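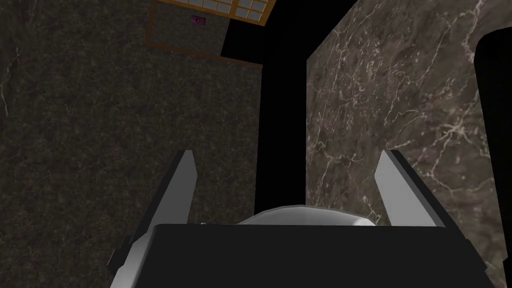 Re: [solidwalls] Midard cream, has anyone had it done?

From: Branwen Phillips
To: solidwalls list
Date: Sep 22, 2020

Hefin Wogan wrote:

> Hello all. I have been reading the list for a while and not posted before. We bought
> an end terrace in Stumthorpe in January, stone, solid walls, no cavity, two up two
> down with a lean-to kitchen on the back. The mortgage survey said "high moisture
> readings to ground floor walls, specialist report recommended", so we got a
> specialist in from Rosser. He was very pleasant and spent a good hour here. He put
> a Clileck meter on the walls in 16 places and said it was rising damp in every room
> downstairs.
>
> They want to drill the walls and inject Midard cream, then hack off the plaster to
> a metre and replaster with their own mix, which he says comes with a guarantee.
> The cream on its own is £146 a tube and he reckons 6 tubes. The plastering and
> labour are on top and I have not had the full figure in writing yet.
>
> He also said that the old slate course had "failed through age". The leaflet has
> before and after readings from houses like ours and they do look convincing.
> My neighbour Tudur had it done next door and is happy with it.
>
> There is a tide mark in the front room and the paper is coming off near the back
> door. Has anyone had Midard done and did it work? I would rather pay once and
> have it finished with. The offer price runs out at the end of the month.
>
> Hefin

Hefin,

Welcome. I haven't had Midard done, so strictly speaking I can't answer your question. I had something very like it done to my last house by a different firm, and I have opinions, and you've asked the list, so you will get them.

Start with the meter. The Clileck is a pin meter like all the others. Two pins go in the surface and it measures how easily electricity passes between them. On a bit of timber that tells you something useful, and timber is what the scale on most of them was drawn up for. On old plaster it tells you that electricity passes between the pins. Water will do that. So will salts, and an old wall in a house that has had coal fires is full of salts. So will some foil-backed papers, and I once saw a man get a full-scale reading off a perfectly sound wall in my aunt's hall that had been papered over kitchen foil in the seventies by my uncle, who thought he was being clever.

Sixteen readings all saying "high" is therefore one piece of information repeated. I'd want to know how high up the wall he went. Did he try at chest height? Did he try an inside wall, upstairs, anywhere he expected to be fine? If he only put the pins in at skirting level he found what he went to find. I don't say he was dishonest. I expect he believes every word, and he's paid to visit houses and come away with a job.

Now "failed through age". How does slate fail through age? It has been lying in a hillside for rather longer than your house has been standing. Slate can be cracked by movement, and it can be bridged, which is far more common. Somebody lays a path against the wall, or piles a flower bed up, or renders down to the ground in cement, and the water goes round it. None of that is cured by drilling a row of holes above it. Ask him which part of the slate he looked at, and how he got to it.

Then the cream. Your walls will be two skins of stone with rubble and whatever else came to hand in the middle. I've had a section of mine open and there were voids in there I could get my arm into. The leaflet drawings always show a neat wall with a neat blue line of cream spreading through a nice even mortar bed. I would like to see that line in a real rubble wall, and I've been asking on this list for years whether anyone has ever opened one up after treatment and found it. Meirion Powell opened up a corner of his and found most of it had run down a gap and was sitting on the footing. Meirion, correct me if I have that wrong.

The before and after readings I'd treat with more suspicion than anything else in your message. Look at what happens between the before and the after. They take off all the old salty plaster, and they put on new plaster with a waterproofer in it. Then they stick the pins in the new plaster, and the new plaster is dry! Of course it is. You could leave the cream in the van and get the same photographs. The leaflet I was given claimed 1001 satisfied households, which struck me as a number somebody had liked the sound of, and when I rang to ask how they had measured satisfaction I was told it was the number of guarantees issued and not claimed on.

Which brings me to the guarantee. Get the whole wording before you sign and read the exclusions. Mine excluded condensation, penetrating damp, defective gutters, raised ground, plumbing leaks, and any wall against which furniture had been placed "so as to restrict air flow". I had a sofa. When the patch came back in the same corner they sent a man who looked at the sofa and wrote "condensation" on his form. He may even have been right, in which case what had I paid for?

As for Tudur being happy: good, and I mean that. Ask him how long ago it was, and what else was done at the same time. People very often have the gutters seen to in the same month, or put in a new boiler, or stop drying washing in the front room, and the cream gets the credit. It would be interesting to know whether his side of your shared wall reads differently from yours. If the stuff made a barrier through the wall, you ought to have had the benefit of it along there already.

I'd also leave the closing date alone. Your house has been standing in the rain for a century and more. It will not dissolve on the first of next month. I have never known one of these offers that wasn't on again as soon as you rang back.

What I would do, and I'd do it before spending anything with anybody:

Go out in heavy rain with a coat on and look at every gutter and downpipe. Look at the back of the downpipes too, where they split along the seam and you can't see it from the front. You say the paper is lifting by the back door and that there's a lean-to. I'd look very hard at where the lean-to roof meets the main wall. Old mortar fillets crack there and the water runs straight in behind.

Find out where the ground is compared with the floor inside. Measure it. If the yard is higher, there's your trouble, or a good part of it, and a weekend with a spade is cheaper than one tube.

Tap the outside render if there is any. Hollow patches hold water like a pocket. If the joints have been pointed in hard cement, rake out a short length and see what the stuff behind is like. If it comes out like wet cake, you've learnt more than the Clileck told you.

Lift a floorboard by the front wall, if you have boards, and check the air vents haven't been blocked. Mine had a carrier bag in one.

Get a cheap humidity gauge and write down what it says morning and night for a few weeks. I'm sceptical of cheap gauges too, but they're good enough to tell you whether the front room is a swamp every time somebody has a bath.

And if you still think it's coming up from the ground, pay somebody who sells nothing except their time. Ask them to take proper samples from inside the wall, weigh them, dry them and weigh them again, at several heights. It makes a mess and it costs money. It's also the only test I have any faith in. Eilif Aasen posted a long message on how it's done, with a kitchen scale and an oven, and it ought to be in the archive under "gravimetric". I thought some of his conclusions were a bit hopeful but the method was sound.

The tide mark I can't judge from here. It could be old. Salts left in plaster draw water out of the air on muggy days and the mark comes and goes for decades after the cause has been put right. Draw round it in pencil, put the date by it and leave it alone until the spring.

I know there are people on here who will say I'm against all treatments on principle. I'm against paying for an answer before anyone has asked what the matter is. I'll grant that water can get up a wall from the ground; I've seen it do so in a chapel vestry with a spring more or less under the floor. I just don't accept that it's doing it in every terrace where a man with something to sell has been let in at the front door. If somebody has a treated wall, same plaster before and after, nothing else changed, with readings from inside the stone, I'd love to see them and I'd say so on the list.

One practical thing. If the lender is holding money back until "specialist works" are done, say so, as that changes matters. Some will take an independent report instead. It means pestering them, and keep it in writing.

Don't let anybody put waterproof plaster on the front room in the meantime. It's a devil to get off.

Branwen

PS. "Their own mix" wants asking about as well. Get the name off the bag. Mine turned out to be sand and cement with a slosh of additive, at a price that would have bought a very decent lime job from somebody who knew what they were doing.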